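Kitchen notebook, September

Second go at the counter. The first go ended with everything pushed against the wall in order of height, like a school photo, and within two days the short ones had gone missing behind the tall ones. Noting what we did this time so that whoever undoes it at least knows what they are undoing.

Started 11 in the morning. Took everything off, wiped the marble, found crumbs that predate the last notebook. Wiped the backsplash too. Small square tiles mean a great deal of grout, and I would like it recorded that I did all of it with one cloth and a poor attitude.

Ground rule, copied from the inside cover: if it gets used daily it may live on the counter, and if it doesn't it goes in the Fosham cupboard. (Fosham cupboard = the tall one by the door, came from the Fosham place, still won't shut unless you lift it.) By this rule we evicted the waffle iron, the second colander and a Kadero catalog that has been propping up the other Kadero catalog.

Oven stays on the left. It weighs what it weighs and I am done moving it. Tried the green towel on the rail, in the drawer, and over the chair. It is back on top of the oven, folded, where it was in the first place. Somebody should move it before the oven goes on. Somebody should write that on the oven.

Toaster goes at the front. Complaints were received when it was at the back. Complaints will be received about the front.

Back row against the tile: black canister, cereal jar, the little pink pot with the red knob, the teal canister with the wooden lid. None of these have labels. The label maker ran out after we had done the fuse box and the label maker. The cereal jar doesn't need one. For the others, lift the lid and learn.

Bamboo organizer to the right of those. The small drawer never wants to close all the way. Sanded the runners a touch, waxed them with a candle end, and gained maybe a quarter inch. Will try again with the Visser wax if it ever arrives. Order number ends in 777, which I had hoped was lucky.

Teal plate on top of the organizer for the citrus and whatever else needs using up. It was meant to be a fruit plate. The savory things moved in during the first hour and I have stopped arguing.

Cutting board: measured and marked a spot for it, square to the counter edge, 20 inches from the wall socket. It has been at an angle ever since. Oiled the top side, careful in the groove, where it pools. Small pale green bowl sits on the board for now, to be filled with salt or garlic skins depending on who gets there first.

Budget was nil. We spent roughly 400 minutes, counting the argument over the towel.

Still to do:
- drawer, again
- labels
- something under the toaster for crumbs
- ask Prullereck if they want their colander back

Leave it alone for a week, please. Then write down what moved. 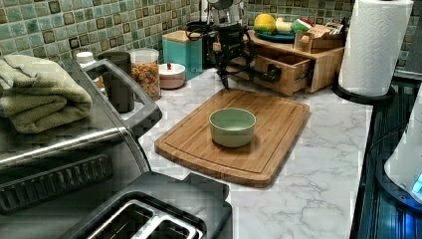 Photo: kitchen notebook, counter after second go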